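So I promised a few of you I'd finally write up the planner mess, and then July happened and I wrote nothing at all. Sorry! Kettle's on, here we go.

Quick catch-up if you skipped the last couple of posts: we've been moving our grocery work off the old behaviour tree (which I wrote, and which I will defend to my grave) and onto Soltatberg, our in-house task planner. Soltatberg does the thinking, Padeo does the arm trajectories, and a pile of Python I'm not proud of sits in the middle and pretends the two of them get along.

The trouble was handoffs. One arm hangs on to the basket, the other arm works the crates, and the planner treated the two as if they'd never met. It would plan a lovely path for the left arm, then plan a lovely path for the right arm, and check each one against where the other arm was when planning started. You can guess how that went. Padeo's collision checker would catch it at the last second, both arms would freeze, and I'd be standing there with my hand near the e-stop saying words my mum wouldn't like.

My first fix was dumb but it kind of worked: lock the basket arm completely whenever the other one moved. Safe as houses, and so slow I could get through half a sandwich between picks. Nhyira Baidoo had a look at my branch and left 16 comments on it, the kindest of which was "why is this a global". Fair.

Her suggestion was to stop thinking of the basket as a thing the robot is holding and start treating it as part of the arm. Once it's gripped, the basket's collision shape gets bolted onto the end of the kinematic chain and the planner carries it around like an oversized forearm. The crates stay in the world model as fixed boxes with the top face open. I'd had them as solid blocks the whole time (yes, really), so anything reaching down into one counted as a crash.

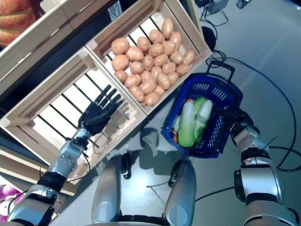 Left hand open over the empty crate, right hand on the veg basket. Spuds next door.

Perception needed a bit of love too. The crate detector we call Pan fits a box to the depth points, and slatted bottoms drive it up the wall. Half the rays hit timber and the other half sail through the gaps, so the floor of an empty crate jumped up and down between updates. I swapped the mean for a percentile on the upper returns and the jitter mostly went away. A full crate was never the problem, potatoes are great, you get nice fat blobs of depth all over the place!

The other sneaky one was timestamps. Our Zutow logger stamps messages when they arrive and Padeo stamps them when they're sent, and I was happily mixing both in the same buffer. I found it by scrolling through 1,388 lines of joint states with my chin on the desk. The change came to two lines. I'm choosing not to work out my hourly rate on that.

Still on the list: the wrist replans far too often when the hand is over a crate rim, and I reckon my cost weights are fighting each other. I also want the planner to give up gracefully when it can't find a grasp, because right now it retries the same one forever, like my dog with the screen door.

If anyone's got a favourite way of tuning rim clearance without hand-fiddling every number, chuck it in the comments. I've got the branch open again tonight and I'm starting with the wrist.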